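What the second arm cell is going to cost us

September 19, 2022

I said in July that I would write up the budget once it stopped moving. It has mostly stopped moving, so here it is.

Background for anyone new: I do the planning for a small workshop in Jekville. We handle stone offcuts, tile samples and odd-shaped parts for other people's showrooms, and for two years we have had one arm doing the picking and sorting. It works well enough that we now have more work than it can get through. Diễm Đoàn, who owns the place, asked me in the spring to price a second cell. I told her it would take a week.

The first quote came from Zasell. They wanted to sell us the arm, the stand, the gripper, the guarding and a service contract as one package. The salesman, Higinio Carrillo, was patient with me and answered every email the same day, but he could not break the price down by line. I don't like buying that way. If the gripper wears out I want to know what a gripper costs.

The second quote came from Disell and was itemized. The gripper alone was $3417. The stand and mounting plate together were $2563. The arm was the big number, and I agreed not to publish it, so I won't. Disell also listed things I had forgotten: a spare set of finger plates, a longer cable run, and the electrician. I had the electrician down as zero because last time Nghĩa Huỳnh did the wiring himself. He has since told me he is not doing it again.

So my first advice is to write down every person who did something for free on the last machine and put a price next to their name. In our case that added more to the total than the stand did.

The second thing is floor space. I measured the corner by the loading door and the new stand fits with 30 inches to spare on the open side. That sounded fine until Huệ La pointed out that the pallet jack has to get through there. We are going to move the racking, and moving the racking takes a day and a half when nothing else gets done. I put that in the budget as lost time. Diễm took it out again. We are still talking about it.

The part I got most wrong was software. I had assumed we would buy the hardware, set it up, and teach it on the floor like we did before. Hiếu Lý talked me into paying for simulation time first – a small monthly license from a company called Tạ – so that we could try grippers on a modeled bench before ordering one. I was against it. It looked to me like paying to play with pictures.

I changed my mind after a couple of weeks. The objects our customers send are awkward. They have points and gaps and thin edges, they sit on polished stone, and a finger plate that is good for a flat tile may have no decent place to close on them. You can argue about that from a catalog for a month, or you can put a model of it in front of the gripper and look.
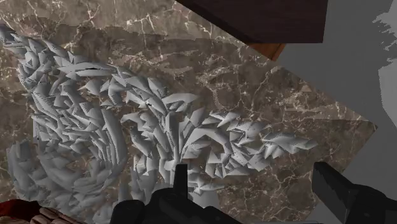 There is a limit to what I would decide this way. Meshes come in rough, surfaces don't always behave like the real material, and I would not trust a simulated grip enough to promise a customer a cycle time. For choosing between two finger shapes before spending $3417, I think it is worth the fee. Hiếu thinks it is worth a lot more than that and would like the license made permanent. I have budgeted it through the end of the winter.

As of this week the plan is to order from Disell, with the spare finger plates, and skip their service contract for the first year. The stand gets ordered first because it has the longest wait. The racking moves once the stand has a ship date – no earlier, since we need the shelf space until then. I am holding back a little for cables and brackets, which I ran out of money for last time.

If you have bought a stand from Disell and had to drill it yourself, please leave a comment. Their drawing shows one bolt pattern and the spec sheet shows another, and I would like to know which one turned up.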